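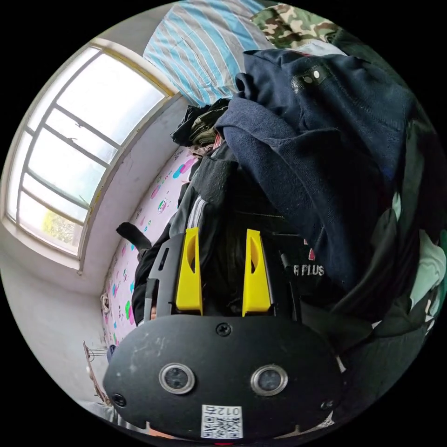
Onum buns are what I get asked about most since moving to Plistdale, so let's start there! They're sweet steamed buns, chestnut inside, sold from the Stefanou cart. The cart shows up in November, when it's cold enough that I go digging through a clothes pile as messy as the one up there for anything warm.

## How much are they?

232 for one, 630 for three (I always get three). Cash only, and the cart man hates big bills.
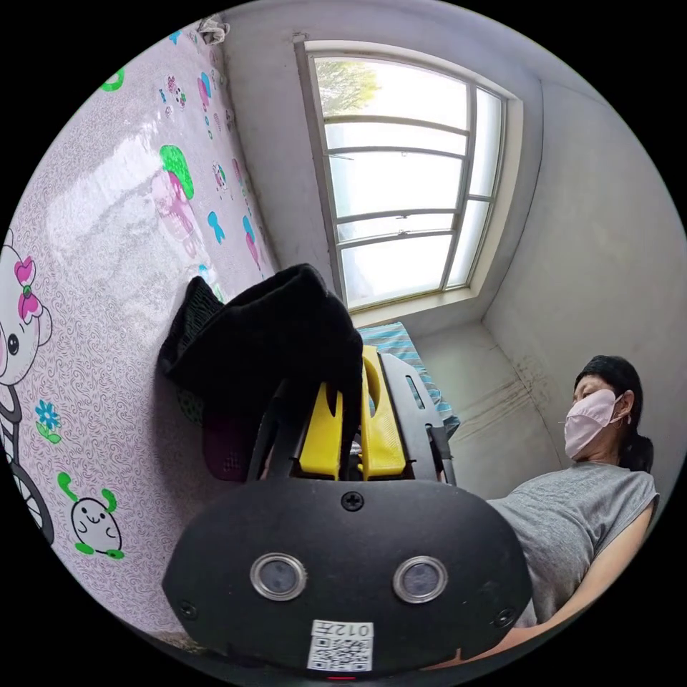 ## Where does the cart stop?

Outside the Ballham ferry office first, then up the hill by the 81 bus stop. Listen for the bell.

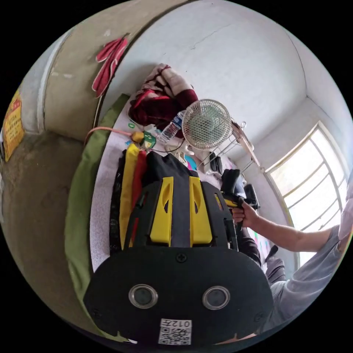
The line is pretty relaxed, but there are manners to it. You say how many, you pay, and you wait for the paper bag to be handed over. Please don't go reaching in from the side with a bare arm like the one on the right, the steamer lid is hot!

## Can I freeze them?

I do, for a week or so. Steam them again after, the microwave makes them chewy.

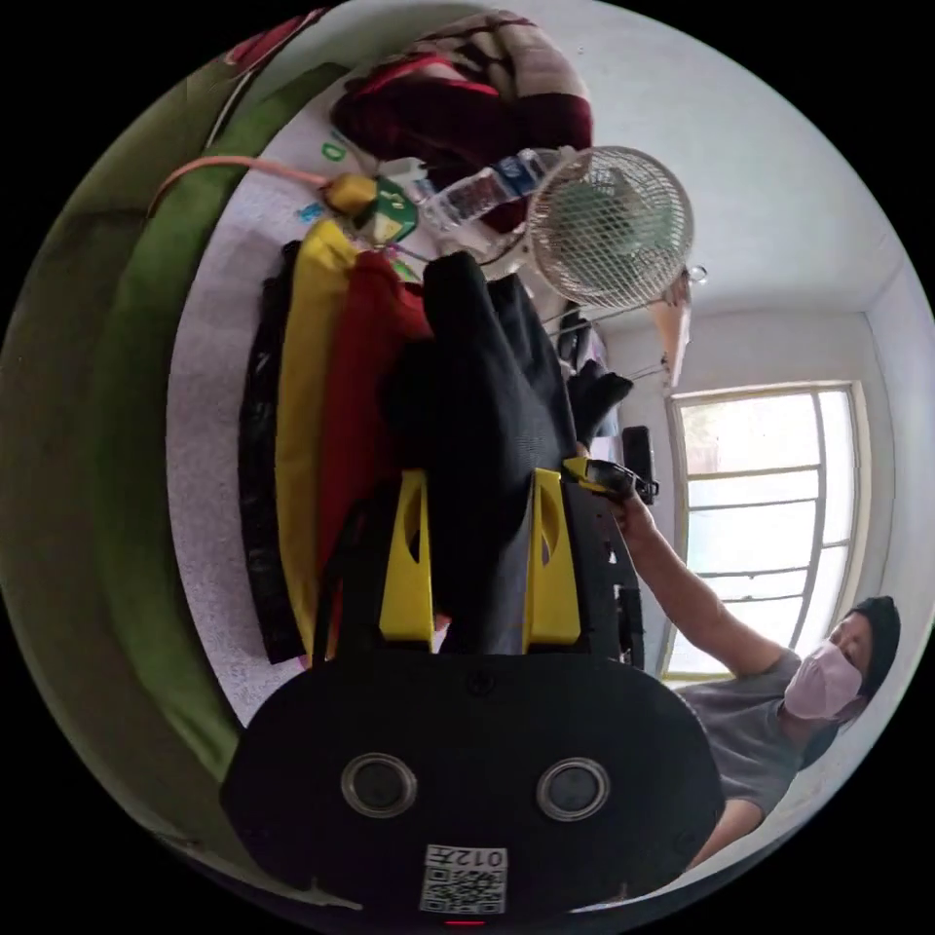

One reader wrote in to say that a damp paper towel over the bun fixes the microwave problem, thirty seconds and no more.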